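首页 ｜ 观点 ｜ 家务与收纳 ｜ 织物 ｜ 旧刊 ｜ 关于本站

婴儿衣物不应按成人衣物的方法折叠

作者：本站织物栏编辑　　九月

市面上的叠衣教程大多以成人T恤为标准件。标准件有三个前提：前后片近似矩形，厚度均匀，边缘平直。三项成立时，对折两次得到的矩形误差很小，可以直立存放。婴儿衣物通常三项都不成立，教程却仍把它当作缩小的T恤处理，只把尺寸改一改。我认为这一做法应当放弃。

先说尺寸。成人上衣对折后，缝份厚度占总厚度的比例不大；婴儿上衣的面料面积缩小了许多，缝份宽度却基本不变，包缝线、领口罗纹、按扣贴条所占的比例随之上升。叠三层以后，决定外形的已经是缝份。用手压平只能得到暂时的平整，松手后缝份回弹，折线随之移位。

再说材料。一件秋冬婴儿连体衣上常见两到三种织物：衣身用针织布，夹层用绗缝布，袖口或领圈用罗纹，内里有时拉绒。几种材料的弯曲刚度不同。绗缝布沿格线容易弯折，斜着跨过菱格则会鼓起；罗纹横向有弹性，折在中间会把两侧布料往里拉；拉绒面之间摩擦大，叠好后不易滑动，但要把上层挪正也更费力。把折线统一定在“二分之一处”，等于假设这些差别不存在。

造型款的问题更集中。花瓣、耳朵、尾巴一类附件是独立裁片，外缘多为弧线，包缝后边缘略有波浪，不会自行贴平。附件从衣身上伸出，没有与之对称的折叠位置。按教程先折两侧再折下摆，附件会被夹在中间，形成一个硬块，取出时带着压痕。
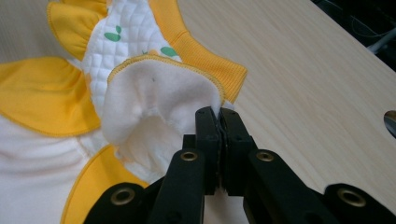 一、以缝线为基准，不以外轮廓为基准

向日葵款可以作为讨论的对象。黄色花瓣围着白色绗缝布，布面是小菱格，印绿叶；其中一片花瓣有抽褶，另一片宽而平，旁边还有一段黄色罗纹。这样一件衣服堆在桌面上时，外轮廓没有参考价值，每摆一次都不同。可重复的只有缝线位置。

因此我的主张是：先找附件与衣身的接缝，再沿接缝把附件翻到衣身正面，最后折衣身。抽褶的花瓣不要拉平，褶量是裁剪时给定的，拉平后松手即恢复，中间多出的动作没有结果。平的花瓣可以顺弧线抚一次。带绒里的部分应先翻正，绒面朝内，避免与相邻衣物的包缝线互相勾挂。

折线应避开罗纹。必须跨过时，让折线与罗纹的竖条平行，回弹会小一些。绗缝部分的折线尽量落在菱格的对角线上。

二、折叠次数应当有上限

我把上限定为2次。第三次折叠在婴儿衣物上几乎没有收益：占地面积确实减半，厚度却因缝份叠加而增加得更快，抽屉的总容量没有改善。Arnmont的浅屉和Mendoza的布格，我两种都用过，折两次平放时，容量与折三次直立存放相当，取用时少一个展开动作。

今年整理家里的婴儿衣物，我逐件登记，共209件，其中带立体附件的有3件。有人会据此认为，为三件衣服另立规则不值得。我的看法相反。规则是否成立，要看它在边界上的表现。这三件按旧法存放，每次打开抽屉都要重新整理，占用的时间与件数不成比例；改为沿接缝折叠后，它们与普通连体衣可以放在同一层，不必单设区域。

三、收纳用品不能代替折叠规则

Clallano的分隔盒按等宽分格，Flendetti的卷筒式收纳袋要求把衣物卷成圆柱。前者对平整的针织衫有效，对附件款过窄，塞入后花瓣一侧受压。后者的问题在卷曲方向：衣身卷得越紧，附件越往外翻，最后需要用袋口强行收住。两种产品本身做工没有问题，只是设计时所依据的衣物是矩形。

购买收纳用品之前，应先把衣物按实际折叠后的厚度分组。格子的宽度由最厚的一组决定，平均厚度没有用处。

四、关于反对意见

一种常见的反对意见是，婴儿衣物穿着周期短，不必讲究。周期短是事实，但洗涤频率高，同一件衣服在几个月内被折叠的次数可能多于成人外套几年的总和。花瓣接缝处若每次都在同一点受折，包缝线会先磨损。另一种意见是全部悬挂。悬挂对绗缝款尚可，对罗纹款不利，小衣架的肩宽也很难与领圈配合，领口会被撑开。

还有读者来信建议把附件款单独装袋，塞在抽屉后部。这样做可以回避折叠问题，代价是衣服容易被忘记，等想起时尺码已经过了。

洗标上的要求仍应优先。洗标若注明平铺晾干，晾好后直接在平面上按接缝翻折，不再经过悬挂这一步。桌面的直纹木板可以当作对齐线，用衣身侧缝对准木纹即可，不需要另购折衣板。

相关文章
· 罗纹领口为何会变形
· 绗缝布的洗涤与复原
· 浅抽屉与深抽屉的容量比较
· 包缝线断头的三种处理方法
· 婴儿袜是否需要成对存放

阅读 832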